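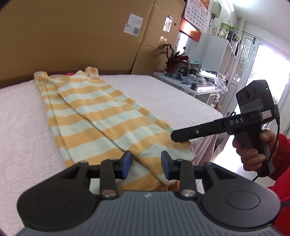 We are still folding clothes. I wrote last month that the garment part of Kustadari would be finished by December, and I must now correct this. The target is 1,000 good examples and on Monday evening we had 119.

For those who are new on this blog: Kustadari is our small home project, where a learning system should study how people handle cloth and boxes with hand-held grippers. We do the movement ourselves, one gripper in each hand, and the recordings become examples. The software which sorts them is called Shim. It is patient, but it is not kind. If one gripper loses its tracking for a moment, Shim throws the whole example away.

I used to think that the difficult part would be the training. For me it is the beginning of every fold. My fingers know where the edge of a sleeve is before I look at it, but with the pads I feel almost nothing, so I must go slowly and look. Then the example becomes too slow, and the model learns to hesitate as I do. I watched one result from the first batch and it was like seeing my own bad habits from outside.
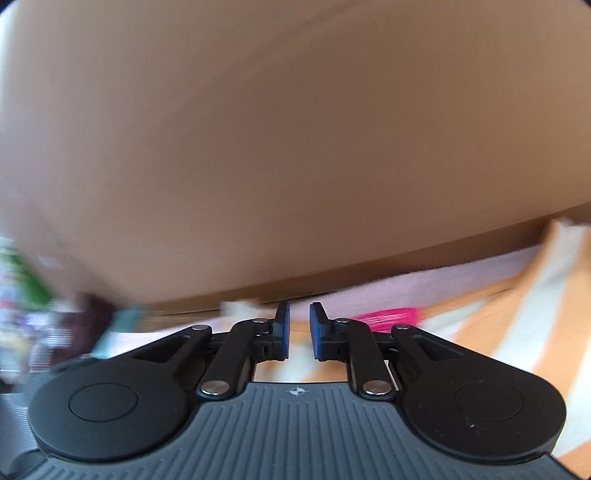

So I changed 2 things in our routine. First, we no longer start with the cloth spread nicely. I let it fall on the table as it wants, because a shirt from a washing basket does not arrive flat. Second, a mistake stays in the recording if we repair it in the same attempt. A friend at Zuvton advised against this, and perhaps the advice is right for their kind of work, but I want the system to see how a lost corner is taken again.

Stripes are a separate question. They help me very much, as I can see at once if the two layers are not in line. I am afraid they help the model too much also. Next week I will bring plain towels and something dark, and compare.

My wrists get tired after up to an hour, and then the folds become ugly, so we stop and I do the labels. I still have to write the notes for Civalitz about how we name the folds. At the moment we have "half", "sleeve in" and "other", and "other" is much too big.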